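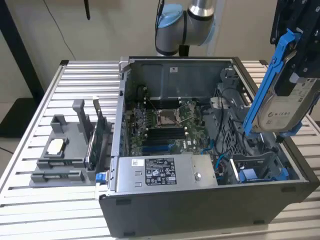 4.3 Demonstration at the open day

The disassembly cell was shown to outside visitors on Tuesday, November 14, 2023, during the Reltdale open day. Until then every run had taken place with project staff only, and the demonstration let us check the cell under a fixed timetable, with people asking questions during the work. The task was a reduced form of the Wotden sequence described in Section 3: drive, expansion card and processor are taken from a desktop computer lying on its side. Parts are kept in a grey 3D-printed fixture beside the tower, which holds the expansion card upright by its edge and gives the processor a shallow recess of its own. The drive is handled together with its blue plastic carrier (see the picture at the head of this section), so the gripper closes on the assembly and the planner treats the two as one body. Visitors asked more often about this choice than about any other part of the cell. Separating drive and carrier is left to a later station, which was not shown.

Motion was planned with Skitach, using the settings of Section 3.2 except for the speed limit, which was lowered to 100 mm/s for the day. The lower limit made each run longer but left time for the presenter to explain the grasp before the arm moved on. Joint states and gripper commands were logged throughout; the log for the day holds 3,172 entries after repeated idle states were removed.

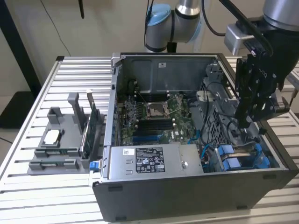
Figure 4. Disassembly cell at the Reltdale open day.

Two points from the day led to changes. First, visitors found it hard to tell a planned pause from a fault. A status line in plain words has since been added to the operator screen — it names the current step and the next one. Second, the cables inside the case are not part of the Figueroa collision model, and the approach path to the drive area therefore depends on a safety margin set by hand. We kept that margin for the demonstration and returned to the matter in January, when the tests of Section 5 were planned. No timing data from the open day are used in the evaluation, as the speed limit differed from that of the laboratory runs.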